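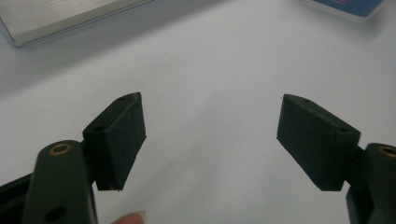
Police are appealing for witnesses after a break-in at a builders' merchants in Daltgate.

Two people forced a side door at Gurkon, on Jurnine Road, shortly after 2am and took power tools and copper pipe worth £3,422. They left in a white van, which was last seen heading towards the ring road.

The alarm sounded but the pair had gone by the time officers arrived. No one was hurt – the building was empty overnight.

It is the second burglary on the road since February, when 5 bicycles were stolen from a locked store behind the Sầm restaurant. Police said they were keeping an open mind on whether the two were linked.

Anyone with dashcam or doorbell footage from between 1am and 3am is asked to call 101.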